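Why is the album version of "Stimodum" longer than the video?
bitard_fan
The video ends 21 seconds early on my copy. Same master?

vinylhiss
No. The video uses the radio edit - eight bars are missing from the second chorus.

han900
probably your player

loopcheck
Compare the two at bar 16. The album mix keeps the synth break, and the video cuts straight to the vocal. The label's release note covers both:
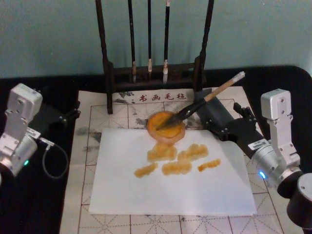 MONORA, June - The single is issued in two mixes. The longer one appears only on the album.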